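Frequently Asked Questions: The Brutum Fellowship and Member Awards

We get a lot of mail at nomination time, and we love it, but many of the questions are the same from year to year, so we have gathered the answers in one place. If you are thinking of putting a colleague forward, pour yourself a coffee and read through before you start the form. Last updated July 2019.

What is the difference between a member and a Fellow?

Any practicing or retired clinician in the region can be a member of the Brutum Society once the dues are paid. Fellowship is something you're elected to. It recognizes people who have kept up their learning, taught others along the way, and given time to the society or to their own community (we count both, and we always have). Fellows may use the letters after their names, and they walk in the procession at the annual meeting, which is more fun than it sounds.

How many Fellows are there?

The current roll stands at 82, out of a membership of 1392. There is no quota. Some years we elect a good handful and some years only a couple, depending entirely on who is nominated.

Who can nominate?

Any member in good standing can nominate any other member. You'll need a second letter from somebody who knows the person's work from a different angle. If you trained together and share an office, please ask your second writer to be someone from outside that office. You can't nominate yourself, but there's no rule at all against mentioning to a friend that you'd be pleased to be considered. People do it all the time!

What should the letter say?

Tell us stories. We know that sounds vague, but a letter that describes one difficult winter on the wards and what your colleague did during it is worth more to the readers than a page of adjectives. Keep it under 500 words. The résumé goes in separately, so you don't have to repeat the job titles, and please don't send the full publication list unless it's short.

Which other awards can I nominate for?

Besides Fellowship there are two. The Clerach Medal goes to a teacher of residents or students, and the letters should come from people who were taught, if you can possibly get them. The Kozma Award is for service outside the workplace: free clinics, school health talks, years on a town health board, that kind of thing. The same person may be put forward for both in the same year, but each nomination needs its own letters.

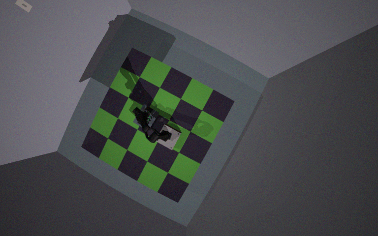
Robot arm on a green and purple checkerboard, viewed from directly above (computer rendering).

Does my nominee need to know?

For the medal and the award, no, and plenty of nominators enjoy keeping the secret. For Fellowship, yes, as the nominee has to sign a short statement and confirm that their license is current. We've had one or two ruined surprises over this, so do take note.

When is the deadline?

Nominations close on the last day of February at midnight. Letters that come in later are held for the following year and we'll write to tell you so. Once the window closes, the readers have 21 days to send in their scores, and nominators hear from us soon after that, whichever way it went.

My nominee wasn't chosen. Should I try again?

Oh, please do. A nomination stays active for a second year without any new paperwork, and you are welcome to add a page if something has changed. Several of our present Fellows were elected on the second go, and one or two on the third.

Is there a cost?

Nominating is free. Newly elected Fellows pay a one-time fee that covers the certificate and the gown rental for the procession. If the fee would be a hardship, write to the office and it will be quietly waived.

Where is the ceremony held?

At the Cinar Hall, on the second evening of the annual meeting. Each honoree may bring two guests to dinner. If you have a big family and want more seats, ask early and we'll do our best. Parking is behind the building, and the side door has the ramp.

Comments

prairie_doc: Thank you for spelling out the second letter rule. I had two people from my own practice lined up and would have had to start over.

LMK, retired: Can the Clerach letters be handwritten? One of the people I'd like to ask doesn't care for computers.

Brutum office: Handwritten is fine, as long as it's signed. Mail it or have someone scan it for you.

nightshift44: Is the gown rental really required? I still have mine from school.

Brutum office: Bring your own by all means! Let us know on the form and we'll take the rental off your fee.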